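# Pepper seedlings stopped growing after I put them outside - wait or start again?

Asked by Emese Kiss, June 25, 2021

Hello everybody. I garden in Ullow, on a balcony and in one small bed by the wall. I sowed sweet peppers inside and they were very nice, dark green, each with six or seven leaves. I moved them outside 15 days ago and from that moment they do nothing. The new leaves are small and a bit yellow, and two plants dropped their first flower buds.

The soil is from a bag, mixed with my own compost. I water every evening, a little. The nights here were cold for one week, then it became warm. I gave no fertilizer yet. My neighbor says I must pull them out and buy bigger plants, but I am sorry to do it.
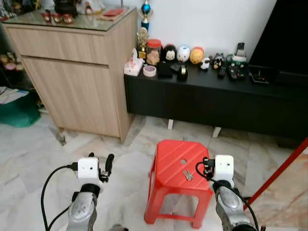
## Answer by Irén Takács (accepted)

Please don't pull them out. Peppers often stop after moving, and a cold week makes it longer. When nights go under 12 degrees (I mean Celsius) the roots almost sleep, and then the plant cannot take food even if the soil is rich. Yellow new leaves fit with this.

What I would do:

1. Stop the small watering every evening. Put your finger in the soil, and if it is still damp at the second joint, wait. Then water well in the morning, until it comes out of the bottom of the pot.
2. Take off the flower buds that are there now. It hurts a little, I know, but the plant should make leaves first.
3. After one week of warm nights give a weak tomato fertilizer, half of what the label says.

I had the same trouble with the variety Gulyás, which I grow every year. The plants stood still for three weeks and I was already looking for a place to buy new ones. Then they started, and I picked the last fruits in October.
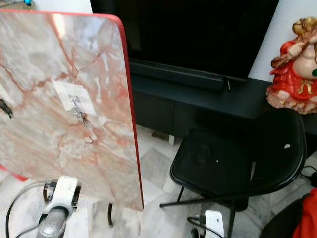 If the yellow color stays after the warm nights come back, look also at the drainage. Home compost can be heavy, and in a pot it becomes like mud at the bottom. In that case I would repot with some perlite and keep the stem at the same depth as before.

## Answer by Sombat Nakpan

Mine did this too. Just wait. Also check under the leaves for aphids.

## Answer by Zoltán Simon

I agree with Irén about the water, but for the buds I am not so strict. I leave them on and the plant drops what it cannot carry. Maybe I lose a few fruits at the start, I never compared it properly.

For next year, harden them slowly: first day one hour in shade, then more each day, for 11 days or so. Bring them in if the night is cold.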